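**Thread: Date discrepancy in the Gameo candidate bio (state senate, open seat)**

**precinct_notes**
The Forach site posted its comparison of the two biographies this morning. The campaign version says the candidate's grandparents "settled in Lahlou County after the mill closure." The deed index puts their first purchase more than 16 months before the closure. Gameo's office changed the page at 4:10 p.m. and left no correction notice. I have both copies saved.

Question for the thread: does a change like that need to be disclosed under the state's campaign materials rule, or does the rule only reach printed mail?

**ostitley_voter**
Printed mail and paid broadcast only. A web bio is not covered. The rule text defines "material" by distribution cost, and the threshold is $1,000. A bio page has no distribution cost that anyone reports.

**hvanhove**
Partly wrong. The threshold applies to the sponsor disclaimer. The retention clause is separate and has no dollar figure. A committee has to keep every public version of a candidate statement for 90 days after certification. So there is no duty to announce the edit, but there is a duty to keep the old text.

(Hilde Vanhove, for those who asked last time. I filed the complaint on the Ostitley bond mailers.)

**ostitley_voter**
Retention covers "statements submitted for the voter guide." A bio on a website was never submitted to anybody.

**hvanhove**
The guide statement was copied from the site. Same three paragraphs, same "after the mill closure" line. Compare page 156 of the draft guide.

**precinct_notes**
Confirmed. The wording is identical apart from one comma. The draft guide still has the old version.

**tgamage**
Two issues are being mixed together.

1. Whether the family story is false in a way that matters.
2. Whether the edit was handled properly.

On the first, I don't see it. The mill cut shifts well before it closed, and people sold and moved during that period. A family that left during the cuts could describe it as leaving over the closure without lying. A deed date shows when a house was bought. It doesn't say why they moved or when they got there.

On the second, the office should have put a dated note at the bottom of the page. It costs one line.

**ridge_road_dem**
Disagree on the first point. He has used the closure in his stump speech since July. He calls his family "the last ones through the gate." That is a claim about timing. If they already owned a house two counties away, the line is wrong, and he should stop using it.

**tgamage**
Is there a transcript? I have only seen that line in the Forach piece, and they don't cite an event.

**ridge_road_dem**
I was at the Lahlou grange hall forum. No transcript that I know of. The county party recorded audio but hasn't posted it.

**tgamage**
Then it is one person's recollection until the audio is up. I'm not saying you misheard.

**ostitley_voter**
Back to the rule. Even if retention applies, the penalty is a letter. The last bio complaint in this district ended with an amended statement and no fine. I would rather see the time go into his votes on the water authority.

**hvanhove**
The penalty isn't the reason to file. Filing puts both versions in a public record. Otherwise the only copies are the ones precinct_notes saved.

**precinct_notes**
I can send both files to anyone who wants them. Timestamps are intact. I'd prefer that someone else file, given that I did paid canvassing for the other primary campaign and would have to disclose it.

**hvanhove**
Send them. I'll attach the guide page and the deed index entry and leave out the stump line until there is audio. Thilini Gamage, can you check my reading of the retention clause before it goes in?

**tgamage**
Yes. Send the clause with its section number and the definitions section. The word "statement" is defined twice and the two definitions don't match.
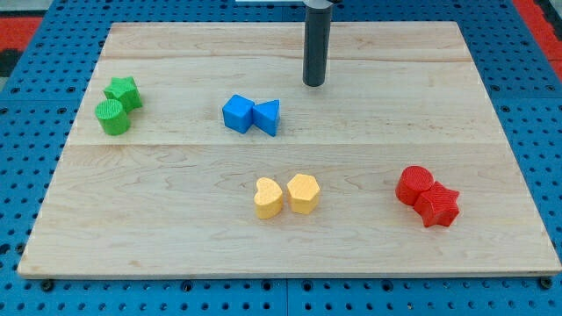

The second one was added by amendment and should control, but the amendment only names the voter guide chapter, so quote both in the complaint.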